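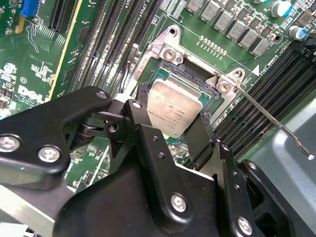 Records and Information Services, Berkine Regional Library
Opinion: Keep the old server, budget for the parts

Public bodies in this country replace working computers too early. The usual cycle is five years, set by the length of the vendor's warranty and repeated from one capital plan to the next. My argument is that the cycle should be set by measured failure and by workload, and that most small organizations would get a different answer if they did the measuring.

Our catalogue runs on hardware bought in two batches. Over the period I reviewed, the service desk logged 1306 tickets against it. Of these, 17 were traced to a failed component, chiefly fans and power supplies. The remainder were passwords, permissions, printers and software updates, none of which a new chassis would have cured.

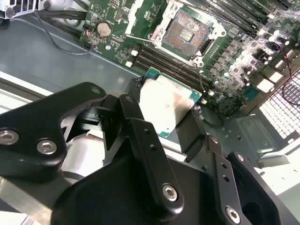
Processor held over a board in a grey metal chassis.

The case for early replacement rests on three claims. The first is energy. Newer machines do more work per watt, but a catalogue server sits idle overnight and all day Sunday, and the gain at idle is small. The second is security. Firmware support does end, and when it does the machine should come off the public network. That date is published by the manufacturer and seldom matches the warranty date. The third is the supply of parts, and I take it more seriously than the other two. 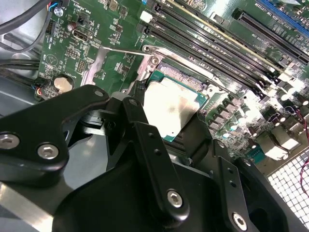
Spares for older boards become scarce without much notice. Fitriani Tarigan, who handles our purchasing, now buys them while the model is still on sale and stores them labelled by machine. The shelf cost us $1045 last year. A colleague at Zamora objects that this ties up money in stock that may never be used. It does, in the same way that a spare tire does.

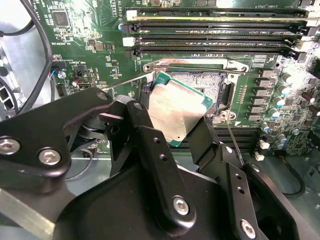
Policy and Procurement

Two changes would help. Tenders should ask for a parts price list valid for 60 months, and asset registers should record the cause of each failure as well as the date of disposal. Our own register had no such field until May, and I had to rebuild the figures from ticket notes.

Viktória Dobos has argued in these pages that small branches lack the staff to do repairs. I accept that for the smallest ones. They could share a technician, as they already share a courier.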